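Teaching Kokby by Hand: Your Questions, My Answers
Posted by Dayana Puma, 2018-01-09

I get a lot of mail about how we teach our kitchen arm, and I keep typing the same replies, so I finally put them all on one page. I'm the person at Britivia who spends most of the day doing the teaching. If you want the math, write to Brayan Palomino. If you want to know what it feels like to make an arm open a drawer forty ways before lunch, you're in the right spot!

What do you mean by "showing" the robot a task?

I do the task with the arm, start to finish, and the computer writes down what the joints and the gripper did along with what the cameras saw. One full run is a demonstration. We collect a big pile of those, train on the pile, and then let the arm try it alone.

Do you grab the arm or use a controller?

Both! Grabbing it (we just say "by hand") is how I start with a new task, since I can feel where the joints get stiff and awkward. After that I switch to the remote rig, which is a smaller arm on my desk that the big one copies. The trouble with by hand is that my own arms end up in the camera view, and the robot won't have my arms around to look at later.

Which one is easier to learn?

By hand, no contest. Most visitors can push the arm over to a plate in their first minute. Remote takes longer to get comfortable with, mainly because you can't feel how hard you're squeezing. Yurani Benavides picked it up in an afternoon and I'm still a little jealous. It took me most of a week.

How many demonstrations does one task need?

It depends a lot on the task. Our drawer set has 3,720 runs in it, and that covers opening and closing. For the fruit plate we stopped at 2,000. I've heard from folks who get by on far fewer, and good for them, but our counters are busy and we move stuff around constantly, so we need the variety.

Why is there so much on the counter?

Because kitchens look like that! Our very first set was done on a bare table, and the arm was great at bare tables. Then we put it in front of a row of jars and a toaster and it had no idea what to do with itself. These days Fidelina Cabrera sets up the kitchen before each session, and she changes her mind about where things go more often than I'd like (love you, Fidelina).
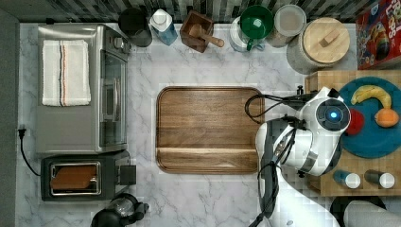
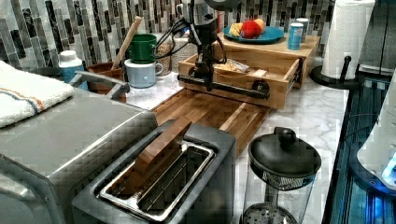 Fruit plate and drawer work in the Brornden kitchen. The plate is on the cart in the first picture and on top of the wooden box in the second.

Why fruit?

It's cheap, it comes in good strong colors, and every piece is a different shape. A banana is a surprisingly good teacher. Come at it from the wrong direction and the gripper slides right off, so you learn to line up with it first. Apples just want to roll away. We do swap the fruit out, and yes, the retired fruit gets eaten.

What's so hard about a drawer?

The handle only lets you go one way. If I pull even slightly crooked, the drawer binds, and if the box is light the whole box wants to come along for the ride. With remote control I've learned to close on the bar, wait a beat, and then pull slowly in a straight line. The waiting matters. When I used to rush it, the arm learned to rush it too, and it would start pulling before it had a decent grip.

Do you keep the bad runs?

Some of them. If I miss the handle, back up, and get it on the second try, that's a keeper, because it shows the arm how to recover. If I bump something over and have to walk in and fix it, I toss the run and start again. I also toss anything where I just sat there thinking. Pauses get learned, ask me how I know.

How long is a session?

We stop at 16 runs and take a break, no matter how well it's going. Past that I get sloppy, and I can see it in the recordings. Lucero Carhuamaca made that rule after watching one of my Friday afternoons played back at double speed. It was not flattering.

Does it matter who does the teaching?

More than I expected. Yurani comes in from the side, I come in from the top, and for a while the arm would split the difference and land on nothing useful. Now 2 of us teach every task, and we agree on the approach before we record anything.

What about the cables? Don't they get in the way?

They can. Leave enough slack for the farthest reach you plan to make, then do one slow pass over the whole counter and watch where the loops swing. I do this every morning with my coffee well out of range.

Can I come try it?

Yes, please do! We're opening the kitchen to visitors again in May. Wear short sleeves or roll them up, tie back long hair, and plan on staying an hour or so. Write to me with "Kokby visit" in the subject line and I'll send you the open slots.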